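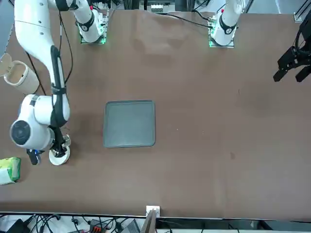
The two-armed table at the Cullinane demo hall, right gripper closed on a round white object, tray still empty.

Visit report: Cullinane open afternoon, Plindstead, May 2019

I went to Plindstead mostly for the drop problem. Cullinane had put out a short notice in the spring admitting that one of its two-armed tables had let go of a part during a customer trial and then carried on as if nothing had happened. You don't often see a company own up to that in writing, so when they opened the building for an afternoon I signed up.

The building is at the far end of the industrial park, past the tile warehouse, and the parking is bad. There was coffee and a long slide talk. The slides said the arms had completed 351 placements in a row without a miss. I asked whether that was before or after the fault. After, I was told, with new software. I asked whether anyone outside the company had watched the run. The reply was that the logs could be shared "in due course." I wrote that down and put a question mark next to it, and the question mark is still there.

As they told it, the failure went like this. The job was to pick up an item and set it down in a tray. The gripper closed, the arm lifted, and somewhere along the way the item slipped out. The control software, made by a supplier called Jernix, checked that the fingers had closed at the start and never checked again. So the arm went to the tray, opened its fingers over nothing, logged a good placement and went back for the next one. It did this for six cycles before a technician looked up. One of the dropped items had rolled to where the other arm was working, and that arm came down on it hard enough to bend a finger.

No one was hurt, and they said so several times. What they were slower to say was that the technician had reached in to pick up the loose item while both arms were still powered. That came out only because another visitor asked how the mess had been cleared. There was a bit of silence, and then the talk moved on to training.

The fix has two parts. The gripper now checks its hold all the way through the move, and both arms are supposed to stop if either one loses its part. I have no quarrel with any of that, though I would have expected it on day one. A warehouse scale has been able to tell you whether something is sitting on it for longer than I have been alive.

We were then taken to the tables. Ours was covered in smooth brown material, with the gray tray in the middle and the two arms standing on lit square plates at the back. I asked if they would pull the object out of the gripper partway through a move, so we could see the stop work. They said the demo was not set up for that. I asked if somebody could do it with a stick. No again, for insurance reasons. For a visit advertised around a fault, it was a strange thing to leave out.

I also didn't like the floor. There was a tangle of black cables under the front edge of the table, along with other equipment, right about where your feet would go if you leaned in. Maybe a customer site is tidier. But the accident they were describing began with a person leaning in, and I would have started my clean-up there.

To be fair to them, the engineers were much better company than the slides. One told me plainly that the old check was lazy and that it had come over from an earlier product, the Fenditz, which only ever handled boxes that could not slip. Another said the real trouble was the log, which had counted a placement every time the fingers opened. I trusted those two more than anything I heard in the talk.

What I still want to know: who tests the stop, how often, and what happens if the sensor that feels the grip goes bad. A hold check that fails and reports "holding" puts you right back where you started. I asked, and was given an email address.

There is another open afternoon in June. I have written to ask if the pull-out test will be on the program. If it is, I'll drive back over and update this page.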